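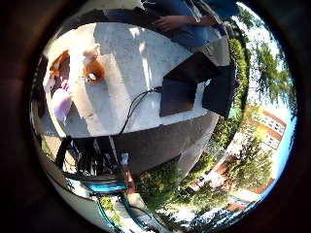 Ylva Dalen asked us whether Titberg would need a calibration target for every new fisheye lens, and whether the old profiles could be carried over. Existing profiles import as they are. A new lens needs one target session of 19 views, after which the intrinsics are stored with the camera entry.

Titberg 5 - wrist camera perception module for Ela

Titberg takes the raw circular view from a wrist-mounted camera and supplies the Ela planner with a rectified view, a valid-pixel mask and a list of object candidates. Processing runs on the robot controller or on a separate Linux machine.

Changes in this version
Exposure is now metered on the work surface only. Bright sky near the rim no longer darkens the table in outdoor work.
Patches of sun and shade are handled before segmentation - shadow edges are tagged and not passed on as object edges.
Thin items such as cables go to the planner as keep-out curves with a margin set in mm.

Inputs: fisheye, up to 2 cameras per arm
Latency: 36 ms per view, rectification and mask
Log format: Huet, read and write
License: per controller, from Dendalex

People in view are masked by default. The mask is not a safety function.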